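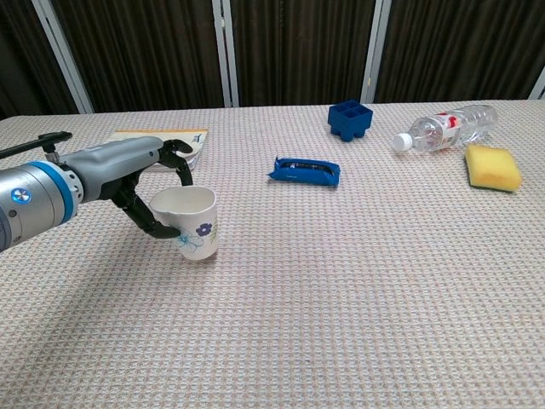 Pappbecher auf der Waffeldecke

Von: Gunhild Frandsen
An: Relaisliste
Datum: 19. Februar 2020
Betreff: Re: Stukex auf dem Ledeck, Ablage

Hallo Bethel,

Bethel Ejigu schrieb:
> Seit dem Update findet mein Skunex das Relais nicht mehr.
> Kanal 38 rauscht, Zeitschlitz 2 ist tot. Antenne habe ich
> schon getauscht, Kabel auch. Ist das Relais aus?

Das Relais läuft, ich habe gestern mit mir selbst gesprochen und war gut zu verstehen. Schau mal in den Codeplug: Das Update setzt den Color Code stillschweigend auf 1 zurück, bei uns gilt weiterhin 12. Steht im Handbuch von Koech auf Seite 57, in einer Fußnote, auf Englisch.

Das alte Antennenkabel würde ich nehmen, falls es dir jetzt im Weg liegt.

Die neue Kanalliste kommt im März. Das war schon letztes Jahr so.

73
Gunhild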